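Visit report: the produce cell at Fornura
November 13, 2023

Fornura opened its robot workshop to outside technicians for one afternoon, and I went along because we are planning a similar cell at our own site. I was less interested in what the arms can do than in how one of them is kept running from week to week. The visit was limited to 13 people, which left enough room to stand near a cell and ask questions.

The building is one long hall with fluorescent lights over everything. Most of the afternoon was spent at a station the staff call Jollance. It handles artificial fruit and vegetables, moving them between a basket and the table. The control software comes from Hisach, and the mounting parts were made by a local machine shop, Rimkutė. I had expected a fenced-off unit on a steel base. The work happens on an ordinary light wooden table with a gray placemat on it, and the mat matters more than I would have guessed.

The cell was first set up in March. The arm was mounted and checked for level, then the camera was fixed in place and calibrated against the tabletop. Early on the camera had trouble with reflections from the glossy wood. A textured mat cured most of that, and it also stopped round pieces from rolling. The mat has to lie in the same place every morning, so there is a line of tape under its back edge. If it shifts, the operator lifts everything off and starts over.

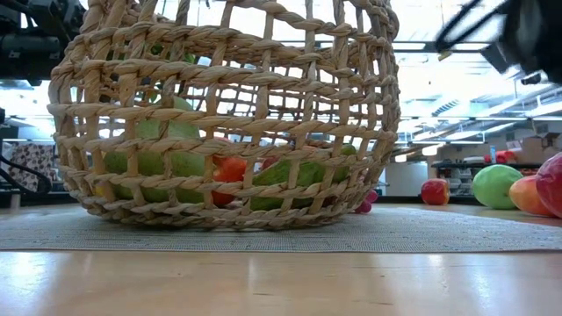

One of the other visitors wanted to know why they would use an open-weave basket at all, when a plain plastic bin would snag less. The answer from the technician was that snagging is part of what they want to measure. A finger that catches in the weave loads the wrist joint sideways, and the controller has to notice and back off before anything bends. The visitor said that in a packing plant he would still take the bin — and the technician agreed with him.

Maintenance follows a paper log kept at the station. The entry for the day of our visit was number 274. At the start of a shift the operator wipes the gripper fingers with a damp cloth, closes them on a gauge block and writes down the reading. If it has drifted from the last one, the fingers come off and the pads are looked at under a lamp. Pads are changed as a pair, never singly. The set in use had done 1,289 picks.

Cables get more attention than the arm itself. Their most common stop, by a wide margin, has been a cable working loose at its connector, and they now leave a slack loop and check it by hand before power goes on. We were shown a finger change from start to finish. It took about 5 minutes: power off, two screws, new fingers, then a short run with the gripper empty. The recalibration afterward is slower, and we did not stay for all of it.

I asked about spares. They keep two sets of fingers, one spare wrist cable and a second mat cut from the same roll. There is no spare camera, and the technician said that was the next thing to be ordered.

For our own cell I have noted the tape line and the gauge block. I would also like a copy of their log sheet, and Fornura has promised to send one.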